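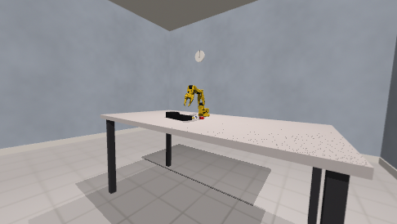

May 20, 2026

Long day, and I want to get it down while I still remember which bin was which. This is mostly for me and for Izzati, who has the bench tomorrow, but anybody picking up the Stavley bracket work is welcome to it.

Background, for those who weren't at the Monday huddle. Stavley is closing its stamping line in December and the brackets they have made for us all these years are coming over to our building, dies and all. The first die set arrived last week on the Riis truck, nicely greased and very badly labeled. I spent a good part of the morning matching the tags to the drawings, and two of the tags were for a hinge plate we don't make and never have (I've put them in an envelope in the top drawer in case Stavley calls looking for them).

Wiroj came down after coffee and we set the die in the small press together. He worked at Stavley before he came here, and he remembered that the lower shoe wants a shim on the left side. It isn't on any drawing, and I would have spent the whole week finding that out the hard way, so thank you, Wiroj! I've penciled it onto our copy of the setup sheet and I'll ask the office to make it official.

We ran 171 blanks. The first ones off were ugly, with a heavy burr along the long edge and the bend coming up short of 90 degrees, and I'll admit my heart sank a little. We opened the clearance a hair, wiped everything down, tried again, and the bend came in where it belongs. The burr got better but didn't go away. I think the punch needs a regrind, and I'd like to send it out before we do anything else with it. Wiroj thinks we could get through the trial order first and grind after. He may well be right, he usually is about this die, but the parts go to Tukent and they run their fingers along every edge, and I'd hate for the first box with our name on it to come back.

Five parts are set aside on the gray tray with masking tape on them, numbered in the order they came off. Izzati, please don't deburr those. I want them measured just as they are. Everything else from today can be tumbled or scrapped as you see fit.

Steel: we used the coil from Bratusine, the one with the dented outer wrap. The dent goes in over two inches, so I cut that part away and threw it in the recycle hopper. The rest looked fine to me. The thickness was good everywhere I put the micrometer on it, though it felt a touch springier than what we're used to, and that might be part of the short bend. I've left a strip with the heat number written on it next to the hardness tester. I meant to test it myself and then the afternoon got away from me, as it does.

Lubricant. We started with the usual stuff and it was puddling in the corners of the die, so I went to a lighter coat put on with the roller. Much nicer to work with and a lot less to mop up. I didn't change anything else at the same time, so I feel all right saying the roller is an improvement, at least for this part.

I also had a nice talk at lunch with a couple of the folks from assembly, who are worried, and I can't blame them. When a plant down the road shuts its line everybody starts doing arithmetic about their own. All I could tell them is what I know, that the bracket work is coming in and we'll need hands to run it. Whether any of the Stavley people will be offered a place here I don't know. I hope so. Some of them have been setting these dies longer than I've been driving.

For tomorrow:

Izzati to measure the taped parts, hole to bend first, then the flange height.
Hardness on the Bratusine strip.
I'll call the grinding shop in the morning and get a price and a date for the punch.
Wiroj is going to look for his old setup notes at home. He says they're in a box in the garage, under the Christmas lights.

The guard switch on the small press is sticking again. I cleaned it and it behaved the rest of the day, but I've hung a tag on the press and put in a request with maintenance. Please leave the tag on until they've been by.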